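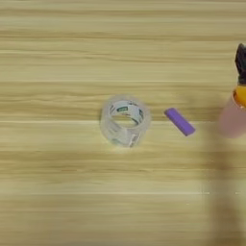 Clear tape and one small purple thing, on the table where I pack.

Shireen Hendricks
January 5, 2021

1/ My resolution for this year is to send parcels properly. Last year I mailed 22 of them from my table and I was angry at the tape for almost every one. So this is a thread about packing tape. Please be patient with my English, I learned many of these words from the backs of packages.

2/ First lesson, the end of the roll. On clear tape it is invisible. You turn the roll and turn the roll and your fingernail finds nothing. Turn it the other way also! Half the time I was feeling in the direction where the edge lies flat.

3/ When you find the end, fold one centimetre under itself before you put the roll down. My neighbour Sigrún taught me this. She folds hers into a little triangle, very tidy. Mine is only a lump but it works.

4/ Some people park a button or a bread tag under the end. Good also, if you have bread tags. We had a whole jar and now I can't find the jar.

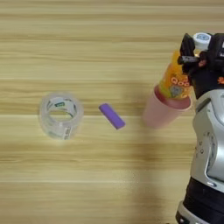
Tape on the left, purple piece near the middle. Plenty of bare table between them.

5/ Second lesson, clear the table. I used to pack between the teapot and the mail, and the tape touched everything. Now the teapot goes to the counter first. A long strip of tape wants a long space, and it will take your sleeve if you don't give it one.

6/ I leave the roll lying on its flat side, with the hole to the ceiling. If it stands like a wheel it goes off the table and under the radiator, and there is dust there that I do not wish to discuss.

7/ But the sticky side edges collect crumbs, so wipe the table before. A damp cloth, then a dry one. Tape does not like a damp box either. I learned this in February, with a parcel to Grevovbridge that opened itself in the mail. My cousin received the socks and one half of the fudge.

8/ Third lesson, how much. For a normal box I put one strip along the middle seam, top and bottom, and it should go down the sides a little. Then the short edges if it is heavy. I was before using so much that my cousin needed a bread knife, and she complained, with reason.

9/ Someone asked if clear or brown. I like clear because I can tape over the address and still read it. On old boxes brown is better for covering the old labels. The colour makes no difference to the postal clerk, I asked him.

10/ And write the address before taping over it, not after. The pen slides. Yes I have done this.
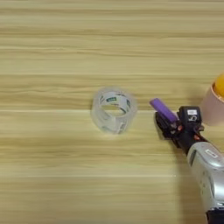 11/ WHAT I STILL DON'T KNOW

How to cut a straight end with no dispenser. I use scissors and the strip curls up and catches the blade. Teeth are not an answer, my dentist has an opinion. If you have a method please reply, I have 8 parcels to finish before the weekend.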